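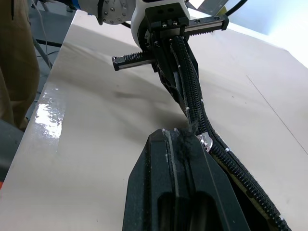 Urnodetti has set a release window for Midedstead, its slow-paced village puzzle game, which is now due on Switch and PC next July. The studio had been aiming for this winter, and the new window was posted on its site on 9/27/24 along with a short list of changes. Players take over the repair shed in a mountain town and get its old machines running again, one part at a time. Most of the work is routing: belts, pipes and power lines have to reach the right socket without crossing. Anyone who has tried to keep a thick black cable tidy with small white ties along its length will know the kind of job. The lines in Midedstead sag, snag and take up space, and a longer run costs more to lay.

The full game will have 57 repair jobs spread over four districts. Kundilwood, the forest district, is the one seen in the summer demo. It gets a new opening for the release version, and the sawmill puzzle that many demo players got stuck on has been split in two. The other districts unlock in any order once the first nine jobs are done.

Two-player co-op is also confirmed, both on one screen and online. Each player controls one worker, and the heavier parts need both of them to lift. Urnodetti says every job can still be finished solo — the second worker can be parked and swapped to with a button press. There is no timer in the main story. A timed mode opens after the credits, with its own leaderboard.
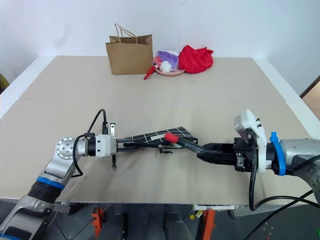 Paper bag, pink plate and plush toy at the back of the table.

Publishing is being handled by Hodžić, the small label that also looks after the studio's earlier train game. It plans a boxed Switch edition limited to 2000 copies, with a fold-out map of the town and a printed booklet of the machine drawings. Orders for that open in the spring, and no price has been given. The digital version will cost the same on both platforms.

Save files from the demo won't carry over. Urnodetti says the layout of the first district has changed too much for that to work, but anyone who finished the demo will get a different paint color for the shed door. The demo itself stays up on PC until the end of the year. A Switch version of the demo is planned — the studio hasn't said when.

We'll have a longer preview once we have played the co-op build.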